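News › Household & Recycling › Press releases

Clastov opens packaging return points in Ernport and Rind

March 2021

Clastov, the household packaging collection company, is opening return points in Ernport and Rind for mixed-material packs that cannot go in the kerbside bin. The first points open in April at supermarkets, libraries and the Vandelance retail park.

The service is for packs made of more than one material, such as crisp tubes, coffee bags and foil-lined pouches. Kerbside crews in both towns take bottles, cans, paper and card, but mixed packs are pulled out at the sorting hall and sent for disposal.

Clastov ran a trial in Rind last year with 268 households. They were given a bag and a short leaflet and asked to bring the bag back when it was full. Over the trial they returned 3639 items. Crisp tubes and biscuit trays made up the largest share, followed by pouches for pet food.

Residents in the trial asked for clearer advice on what to separate at home. The new leaflet is arranged by type of pack, and covers imported snacks as well as the main supermarket ranges. Lids, seals and inner trays should be taken apart from the outer pack and dropped in the same bag. 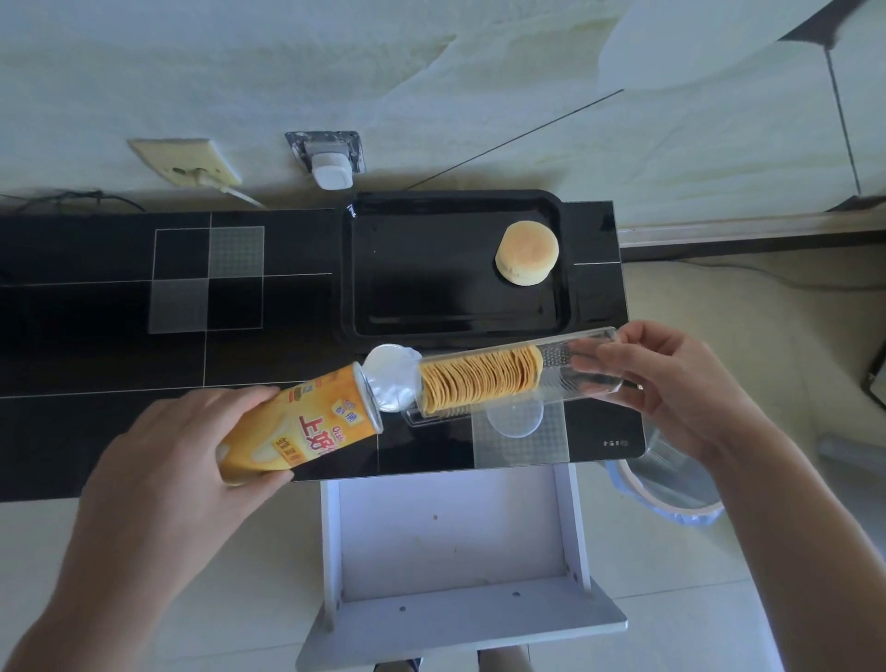 Clastov Bulletin, Issue 14, p. 3

Packs should be empty and shaken free of crumbs. They do not need to be washed unless they have held something wet or oily. Food waste, glass, batteries and aerosols are not accepted at the return points and should go through the usual council services.

Bags are free and can be picked up at any return point. Clastov has printed 3000 for the opening — more will be ordered if they run out. Any strong carrier bag may be used instead, as long as it is tied at the top.

Full bags will be taken to the Clastov depot at Vandelance for sorting by hand. Plastics will be baled by type and sold on for reprocessing. Metal ends and foil will be kept separate.

Schools and clubs can ask for a collection from their own premises once they have 100 bags or more. Smaller groups are welcome to use the public points during opening hours.

A list of sites and opening hours will be posted in both town libraries before the launch.

ENDS

© Clastov 2021. All rights reserved. | Press office | Contact us | Back to top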